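Notes from the Kosavero open day on Tuesday. Kitchen manipulation, mostly. I took a notebook and will post it in order. 1/

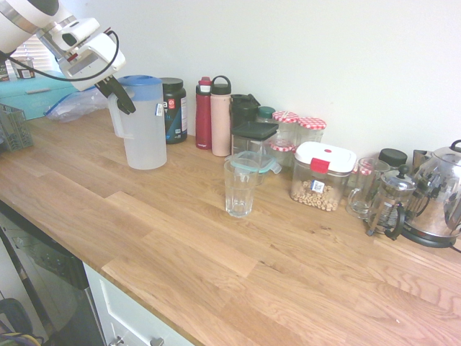
2/ The building is an ordinary two-storey unit. The demo kitchen is on the ground floor, and groups go through every 30 minutes. I had the 10.30 slot and went round again at the end of the day when it was quieter.

3/ Host for the kitchen was Xuelian Lei, who works on grasp planning. She spoke for six minutes and then let the arm get on with it, a ratio I would recommend to other labs.

4/ The task is counter tidying. The arm is asked for an object by name, picks it up, moves it to a marked spot and lets go. No pouring, no opening of lids. Lei was clear that lids are a separate project and that she would not be drawn on dates.

5/ The counter is stocked like a real one. Pitcher, drinks bottles, a tub of protein powder, food containers, French press, kettle. Lots of clear plastic and glass, and that was the point of the session.

6/ Background for anyone who doesn't follow this: many depth cameras work by reading reflected infrared light. Clear glass lets much of it through and polished steel throws it somewhere else. You get holes in the depth map exactly where you want to put the fingers.

7/ Their approach is to fill the holes from the colour picture using a learned model, then plan the grasp on the filled version. They call the model Jiang. I asked whether it was one network or several and was told "one, this month".

8/ Numbers given out on the day: trained on 1000 recorded grasps from this kitchen, plus simulated ones. The simulated total wasn't on the handout and I didn't get it when I asked.

9/ In my first session the visitors called for 17 picks. I wrote down the failures. Two were on the drinking glass, both closing a little too high so that the rim slipped out. One was a timeout with no motion at all. The rest went through.

10/ Seventeen is a small sample, and the visitors chose the objects, so don't quote a success rate from it. People ask for whatever is nearest to them.

11/ Speed is slow. A single pick and place is long enough to hold a conversation over. Lei said the joint speeds were capped for the open day and the planner itself isn't the bottleneck. I have no way to check the second part.

12/ The gripper is a plain two-finger type. Someone asked why no suction. Answer: suction is fine on flat lids and poor on handles, and a tool changer adds weight at the wrist.

13/ Handles got a long discussion. A handled pitcher can be taken by the handle or across the body. Across the body is easier to plan, but the load shifts once there's water in it. By the handle is better for carrying and needs a much more accurate approach angle. The current system scores both and takes the higher score.

14/ I asked what happens when the two scores are nearly equal. It used to swap between them on the way down and hover. They now lock the choice once the fingers are within a set distance. Simple fix, sensible one.

15/ Junhao Bai covered safety in the second half. Force limits on each joint, a stop button at either end of the room, and a taped line for visitors. He pressed the button mid-motion to show the arm holding its position. It held.

16/ Restart after a stop is manual. You clear the fault, the arm retreats to its home pose, and the object has to be asked for again. Bai said resuming from where it stopped was tried and dropped, as the objects may have been moved in between.

17/ Crumpled bags came up too. Zip-top bags have no stable shape, so the model has little to work from. They are not on the list of things you can ask for, but they stay on the counter as clutter to be planned around.

18/ Gredar had a table in the corridor with fingertip pads in different rubbers. You could squeeze them and take a leaflet. The softer one grips glass well and picks up crumbs. Bai's team cleans theirs between sessions with Windex and a cloth.

19/ Things I would have liked to see: a run with the blinds fully up, a run with the blinds fully down, and a published list of failures by object. Lei said the lighting tests exist and will be written up.

20/ The next open day is in March. Booking is by email through the Kosavero site and the morning slots go first. If you attend, ask for the French press. My group didn't, and I'd like to know how it copes with the plunger.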